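Print this page | E-mail to a friend
14 shares | 2 comments

Checking Finger Alignment on a Pair of Hand-Held Grippers

By Pao-chu Tang
2020-12-27

The Trelari setup sheet says the fingers "self-center" and need no attention for the first 600 cycles. I don't believe it. Santino Ojeda and I went through both of our grippers after 261 cycles and one of them was already closing crooked. Do the check below before every long session, whatever the sheet says.

1. Power down and wipe the fingers. Use a dry cloth. The cleaner they sell for this did nothing a cloth didn't.

2. Close the jaws slowly by hand and look at the gap from behind the housing. It should be narrow and even from base to tip. If it widens toward the tip, loosen the finger screws, square the fingers and tighten again, a little on each side in turn.

3. Push each tip sideways with your thumb. A cap that shifts needs to come off and go back on. Don't glue it. I have seen that recommended on the Flalitz forum and I spent most of a July afternoon undoing it.

4. Try both grippers on light cardboard boxes, pushed together on a bare table. Bring them in from two sides, at the angles you use for real work. Testing one gripper at a time in midair tells you very little.

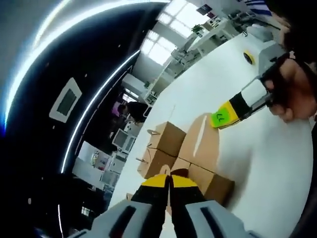
5. Write down the cycle count and what you changed. Ours read 3,242 in July, and without the log I would have had to take the software's word for when the fingers were last squared.

If the gap is still uneven after two tries, swap the fingers left for right. When the fault moves with the finger, replace the finger. When it stays put, suspect the housing.

Comments (2) | Print | E-mail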